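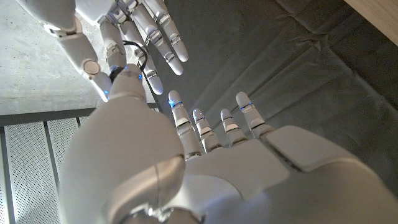

How should two hands be placed to lift a folded cloth without disturbing the fold?
The hands should come in from opposite sides of the stack, with the fingers a little apart and the thumbs on top, so that the weight is carried across the full width of the cloth.

Figure 1. Two hands in opposition, fingertips directed towards each other and fingers slightly spread. The tips of the two thumbs lie close together at the left.

3.2 Hand placement in folding and stacking

Lifts were sorted by the relation between the two hands at the moment before contact. In the opposed arrangement the fingertips of one hand point towards those of the other, as in Figure 1. In the parallel arrangement both hands point the same way, usually away from the body. A third label, mixed, was kept for lifts in which one hand lay across the line of the other. The labels describe direction only and say nothing of force, which was not measured.

The material was household linen in two weights: a plain cotton tea towel from Margaritis and a heavier bath towel from Sevar. All pieces were washed once before use and dried flat. Each of the 11 participants folded a piece in thirds, placed it on a stack, and then moved the finished stack to a shelf at elbow height. No instruction was given about the hands. Participants who asked were told to work as they would at home.

The sessions held in May yielded 2698 lifts. Of these, 416 were set aside: in most, one hand was hidden by the cloth at contact, and in the rest the participant had already begun to refold. The remaining lifts were labelled by the first author and again by Eirini Mitsotakis-Vlachou, working separately. Where the two labels differed, the lift was discussed and a single label agreed. Most disagreements concerned the boundary between mixed and parallel placement -- in particular, lifts in which one wrist turned late in the approach.

Spread of the fingers was recorded on a coarse scale (closed, slightly spread, wide) and scored for the four fingers together. The thumb was scored apart from them. Its position depends on the height of the stack more than on its width, and a combined score would hide this. For a low stack the thumb may rest on the upper surface; for a tall one it often stays along the side.

Opposed placement was more common for the bath towel than for the tea towel, and more common for stacks than for single pieces. Single tea towels were often lifted by two corners, with the hands parallel. Slight spread was the usual finger position in opposed lifts of either cloth. Wide spread occurred mainly when the lower edge of a stack had begun to slip, and we treat it as a correction made during the lift.

Shelf height was held constant, so the figures given here should not be applied to lifts from the floor or into a deep basket. Those cases are taken up in Section 3.3, using the Turkar linen set.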